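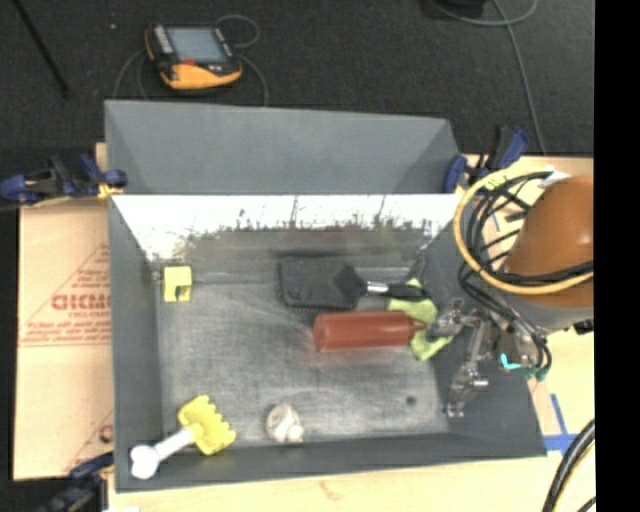

*Bin 11 on the bench, lid off. Brush, red squeeze bottle, green cloth, toy rake and the odds and ends.*

**Ticket 3516: grey bin, scuffed floor and cloudy scratches**
Opened by: Teresa Kavanagh
Site: Millthorpe play and craft room
Opened: February 24, 2025
Status: open, waiting on parts

**Problem as reported**

The big grey bin we use for the messy-play kit won't come up clean any more. The floor of it has gone cloudy with pale scratches, and there's a dark round spot near one corner that I've scrubbed at twice. I love this bin! It's the only one that fits on the pale table with space left over for little elbows, so I'd really like to save it if we can.

Also the red squeeze bottle leaks at the nozzle when it's stored on its side. Could be linked, could be a second ticket, you tell me.

**Reply, Arūnas Hunt**

Keep them together for now, happy to look at both. What are you washing it with, and is anything gritty going in there? Is the spot raised or flat if you run a fingernail over it?

**Teresa**

Warm water and a squirt of Briem washing-up liquid, then the black brush, then the green cloth to dry. Grit, yes, loads. We had sand in it for most of the month. Fingernail test: flat! Can't feel it at all.

**Arūnas**

Brilliant, flat is good news. That's a stain or a mark in the surface, so it isn't going to go through. The cloudiness sounds like sand being dragged round under the brush. Try this:

1. Everything out, including the small bits.
2. Tip the sand out dry and wipe round with a dry cloth before any water goes near it.
3. Fill to a couple of fingers deep with warm water and leave for an hour.
4. Cloth only. Give the brush a rest.
5. Bicarb paste on the spot, ten minutes, rinse.

**Teresa**

Done all five. The spot is paler, the scratches are the same, but it FEELS so much better, no drag at all when you wipe it. Really pleased with that. Dymphna Kinsella did the sand and got a good cupful out of the corners alone.

The yellow cube had a dark patch on its lower half, so I had a go at that with the leftover paste. No change.

**Frøydis Amundsen**

Jumping in on the cube. We had the same at Albridge with ours and it was paint, so paste won't shift it. A dab of baby oil on cotton wool, leave it, then soap. Took me three goes but it was so satisfying when it went.

**Arūnas**

Lovely tip, thanks. On the bottle: nozzle off, look for sand in the thread, rinse, screw back on. Then stand it upright overnight half full of water with kitchen roll underneath.

**Teresa**

There was sand in the thread, a proper little ring of it. Stood upright it's bone dry this morning. Laid down it still dribbles.

**Arūnas**

Cap's worn then. Ordering a new nozzle from Kivus, part 985, should fit the 300 ml size. Stand it up till then.

**To do**

- [x] Dry wipe before washing
- [x] Clean bottle thread
- [ ] Fit new nozzle (Arūnas)
- [ ] Baby oil on cube (Teresa)
- [ ] Second go at the spot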